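Cleaning out a deep pass-through cabinet (the quick way)

Did ours again this arvo at Mondlow so writing it down while I remember. Works for any deep dark cabinet with an opening front and back. Ours is a Potgieter, the old rounded kind, 163 on the tag. Yours will differ a bit, doesn't matter.

What you want
Bucket, warm water, squirt of Wumix or whatever dish liquid you've got
Two cloths, one stays dry
Old toothbrush
Torch, a head torch if you own one
Tub for the stuff that comes out

Allow 12 minutes if it was done last month. Over 18 if it wasnt.

Step 1. Empty it
Front to back, everything into the tub. Don't sort as you go, you'll be there till tea. Small things first, they get shoved to the back by the big things otherwise. Feel along the base last.

Step 2. Light
Do this before you wet anything. Open up the far side if yours opens, then torch from the front, held low so crumbs and dust throw a shadow.

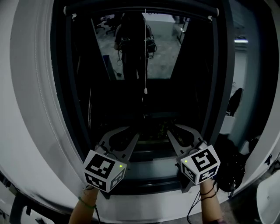
Daylight through the back is handy but don't trust it. Your eyes go to the bright bit and the rest goes blacker. See how the opening at the far end is nice and bright, and down at the base you can only just make out something greenish? That's the zone that gets missed every time. Torch on the floor, run your hand over it, anything left goes in the tub. Then carry on.

Step 3. Top down
Start with the bar across the top. Damp cloth, one pass along, one pass back. Toothbrush round the white end caps, grot collects there. Ceiling and sides next. Rinse the cloth in between or you're just moving it about.

Step 4. Floor panel
The fiddly part. Front edge is stepped, so each little ledge holds its own line of dust. Dry brush first, pulling towards you. Then damp cloth folded over a finger, one ledge at a time. Do not pour water in. I did once, took all of June to lose the smell.

Step 5. The white surround
Curved so it's easy, just follow it round the side and along the bottom. Go gentle on the seam, toothbrush along it not across. Light scuffs will sometimes come off with bicarb paste, leave it on a minute then wipe. The deeper ones I've given up on. Gireck sell a scuff cream in the 373 mL bottle, bit dear, haven't tried it on this colour.

Step 6. Dry
Dry cloth over everythng, then leave both ends open for a while. Overnight if you can.

Step 7. Put it back
Tall things at the sides, flat things in the middle, nothing right at the back unless it's big enough to see without a torch. Bin the rest. Rinse cloths, hang them up.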